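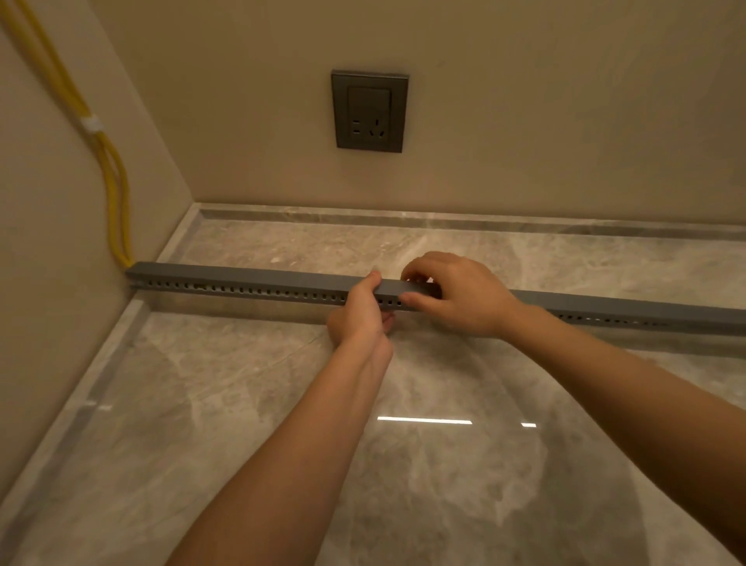

PRAMSIDE OPENS ENROLLMENT FOR EVENING COURSE IN HOME ELECTRICAL SAFETY

CLIMHAM, February – Pramside, the adult education provider serving Climham and the surrounding towns, has opened enrollment for a new evening course in home electrical safety. The course runs for 12 weeks and is open to residents aged 17 and over. No previous training is required.

Classes will meet once a week at the Lammers Building, beginning at 6:30 p.m. and lasting two hours. Students will learn how a household circuit is laid out, how to read a breaker panel, how to recognize an overloaded outlet, and how cables are kept tidy and protected in kitchens, workshops and home offices. A full session is given to local permit rules and to the kinds of work that must be left to a licensed electrician.

"Many of our students rent or have recently bought an older house, and they want to know what they are looking at when they open a panel door," said Lakshmi Marar, director of programs at Pramside. "They also want to speak with a contractor on equal terms. We have had requests for a course of this kind for several years, and we are pleased to be able to offer it."

The course does not lead to a trade license. Students who attend at least ten sessions will receive a certificate of completion, which may be used toward entry to Pramside's longer program in building maintenance.

Pakavton, a regional supplier of electrical fittings, has contributed $2,000 toward course materials. The contribution covers workbooks and practice supplies for all enrolled students. Basic hand tools may be borrowed during class.

Tuition is payable in full or in two installments. Reduced rates are available to seniors and to residents receiving housing assistance. Enrollment forms may be collected from the front desk of the Lammers Building or requested by mail.

Media contact: Lakshmi Marar, Director of Programs, Pramside, Climham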